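4. Stacking task on the marked table

Bhavana Reddy and I prepared the table in June. We made a square of black tape on the wood, and the colored blocks should be stacked inside it. We planned 20 stacks for each order of colors.

The order matters more than we expected. When the flat blocks are shifted a little, the cube on top still has enough support — but the stack moves away from the middle of the square.

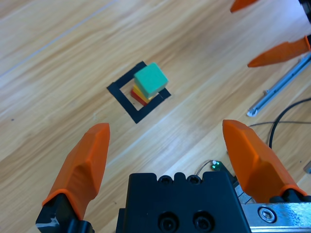 Figure 3. Stack of red, yellow and green blocks, partly over the tape.

We noted such a stack as "on the line". Puspita Halim checked our notes on 7/20/23.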